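Kalline worktop and table oil, one litre tin: a review after a winter of use

I bought this oil in December to do a dining table, a kitchen worktop and a couple of chopping boards. I had used a different oil before, the Flurkstead one in the flat bottle, and was fairly happy with it until the shop stopped stocking it. The man at the counter suggested the Kalline and I took a 1000 ml tin, which was far more than I needed. I still have a good part of it left.

What you get

The tin has a push-in lid of the sort you lever off with a screwdriver. There is no spout, so pouring from a full tin means a dribble down the side unless you decant it first. I used an old jam jar. The label is clear enough and gives drying times for a warm room and a cold one. There is no cloth or pad in the box, and I would not expect one at this price, although Flurkstead did include one.

The oil itself is thin and pale yellow. It smells of linseed with something sharper behind it, and the smell was gone from the kitchen by the following evening. In the dining room, where the window doesn't open properly, it hung about for longer.

Putting it on

The table was sanded first, by hand, working up to a fine paper and finishing with the grain. I wiped it down with a barely damp cloth and left it overnight. Anyone who has done this before will know that the sanding is most of the work. The oiling is quick.

The instructions say to put the oil on, wait, and wipe off whatever has not soaked in. They suggest 3 coats on new or freshly sanded wood. I did all of them on the table. On the worktop I stopped at two, as it had been oiled many times before and the second coat was hardly going in at all.

My one real complaint is with the waiting time. The tin says twenty minutes before wiping off. In a heated room that is too long, and the first coat had gone tacky at one end of the table by the time I got to it. I had to put a little fresh oil on the cloth to loosen it, then rub hard. For the later coats I wiped off after ten minutes and had no trouble. If you are doing a large surface on your own, work on half of it at a time.

Use a cotton cloth that doesn't shed. An old pillowcase torn into squares did the job well. Lay the used cloths out flat outdoors to dry before you throw them away, as a heap of oily rags can heat up and catch fire. The tin does say this, but in very small print on the back, and it ought to be on the front.

How it looks

On pale wood the oil darkens things less than I expected. There is a slight warming of the colour, and the grain shows up a bit more than it did bare. The finish is described on the tin as satin. I would put it somewhere between satin and gloss after the full number of coats, and if you want a flat, dry look you should stop after one or buy something else. Bright things put down on a surface with this much sheen will show in it, as you get with any shiny pale top.

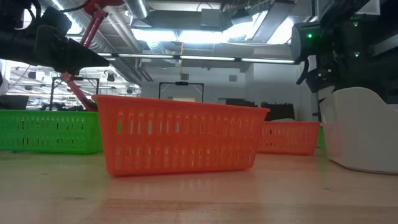
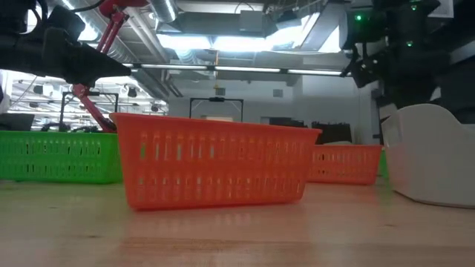
Orange plastic baskets on a pale wooden top, with the colour showing faintly in the surface.

Shoaib Rizvi wrote in after I put up my first notes on this oil to say that he had got a much flatter finish from the same tin. "I cut the last coat with a bit of white spirit and buffed it with a dry cloth the next morning," he wrote. "Much less shine, and it didn't feel sticky in warm weather. I wouldn't do it on a chopping board, obviously. And I'd say your twenty minutes problem is down to the radiator. I did mine in the garage and could have left it for half an hour." He added that he had found it slow to harden in the cold, and didn't put anything heavy on his for a week.

I haven't tried thinning it. The tin neither recommends it nor warns against it. I may have a go on the underside of a shelf before I risk it anywhere that shows.

How it wears

The table gets used for every meal and for homework. Water left standing for an hour beads up and wipes away with no mark. A wet glass left overnight did leave a pale ring, which faded over the next 2 days and has not come back. Hot mugs have been all right. A hot pan would not be, and I haven't tested that on purpose.

Red wine was fine when wiped up straight away. Turmeric was not. It left a yellow patch beside the hob that has survived washing-up liquid, lemon juice and a fair amount of scrubbing. To be fair to Kalline, I have never used an oil that keeps turmeric out.

The area around the sink is where it has worn most. By the end of winter the wood there looked dry and felt rough, and I gave it another thin coat. This took a few minutes and blended in without a line, and that is the main reason I prefer oil to varnish. With varnish I would have had to take the whole top back.

Day to day I clean it with a cloth wrung out in warm water and a drop of washing-up liquid. Spray cleaners seem to strip it. I used one for a while by the toaster and that corner went dull before anywhere else did.

Compared with the others

Flurkstead goes on more easily and gives you longer to work. It also costs more and, in my kitchen, needed doing again sooner. The Fang hard wax oil is tougher against water but thick and awkward to spread, and I could see the overlaps when the light was low. I have only used Fang on a stool, so take that for what it is worth.

Kosico sell a smaller tin of something similar which I would look at if I only had boards and spoons to do. A litre of the Kalline is sensible for a table and a worktop together. Once opened it does start to form a skin, and I lost a spoonful or so to that after leaving the lid badly pressed down. Tap the lid home all the way round with a mallet and keep the tin somewhere cool.

Would I buy it again

Yes, for the worktop. For the dining table I am less sure, and if the Flurkstead turned up in the shop again I would probably go back to it for that job, mainly for the extra time before wiping off. The Kalline wants a bit more care on the first coat than the label lets on. After that it is easy to live with, and touching up the worn parts is no trouble.

I'll add a note here when the worktop next needs doing all over.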